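**Open rack or a real wardrobe for a small bedroom?**

**suhah_belach**
Moving into a one-bedroom in Belach in March. The bedroom has no closet. I can get a secondhand wardrobe, or put up an open clothes rack and keep the rest in boxes under the bed. Budget is tight, and the stairs are narrow with a turn halfway up. What do people here use?

**tiago.p**
Rack. I carried a wardrobe up stairs like that once and took a piece out of the wall on the turn. A rack comes up in pieces and you put it together in the room. Put it near the foot of the bed so you can reach it without walking around anything.
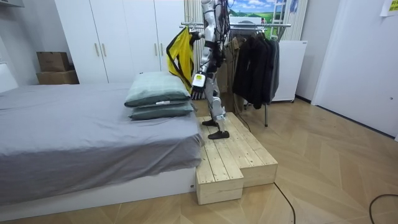

*Rack by the foot of the bed, yellow one coming off the rail.*

You want enough gap to get between the bed and the rail with your arms full. Measure with the coats on it. Sleeves stick out further than you think.

**WKhalaf**
I'll disagree. I had an open rack for two winters and everything on it got dusty, mostly the shoulders of the things I didn't wear much. I ended up washing clean clothes. A wardrobe with doors costs more up front but you stop noticing it. Some of them come apart, too – check the back for cam bolts before you say no because of the stairs.

**tiago.p**
You can hang an old sheet over the front. Dust solved.

**WKhalaf**
Then you have a sheet in the way every morning.

**yutong_h**
I think the bed matters more than the rack. If you have no closet, the bed becomes the place where clothes get sorted, folded and left. Mine did. What helped was a rule that nothing stays on it after 9 p.m., and a plain cover that doesn't show every bit of lint. 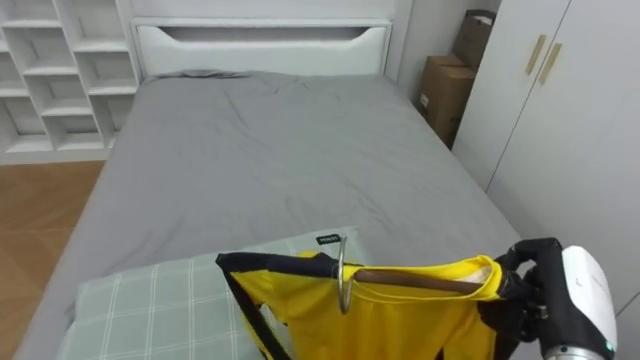 I also stopped buying white bedding. Gray or any mid color is easier to live with if you fold laundry on it, and you can shake it out in the morning and be done. Under-bed boxes are fine for off-season things. Don't put anything in them that you need weekly – you won't pull them out.

**suhah_belach**
Thanks, all. Leaning toward the rack. Does it need to be a heavy one? There's a Prulline at the hardware store on Geagea Street for 40, and the cheap one next to it is half that. Mostly coats, two suits and work shirts.

**marwan_k**
Walid is my brother and his rack was the cheap kind, so take the dust story with that in mind. It leaned from the first week. With coats you want steel, and you want bracing at the sides. Look at how the uprights meet the rail and whether there's anything diagonal down low.

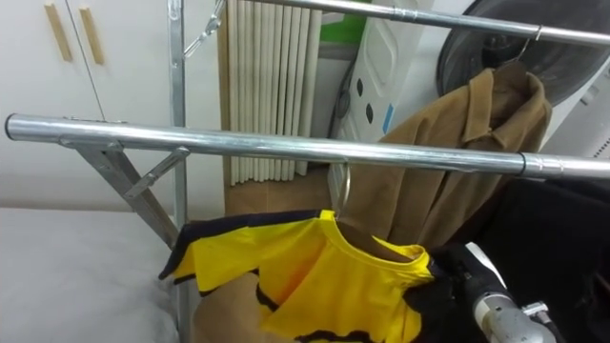 Go around every bolt again after a week of use, since they settle once there's weight on them. And keep the coats spread along the rail. If they're all at one end it will start to tip that way, whatever you paid for it.

**WKhalaf**
It leaned because the floor in that place sloped. The dust was real.

**illon_renter**
Can't speak to the Prulline, but whichever you get, take a coat hanger to the store and try it on the rail. Mine has a thick tube and half my hangers don't fit over it.

**suhah_belach**
Good point, will do. I'll measure the gap tonight. Marwan, is bolting it to the wall overkill? I rent, so I'd have to ask.

**marwan_k**
Wouldn't bother unless you have kids climbing on it.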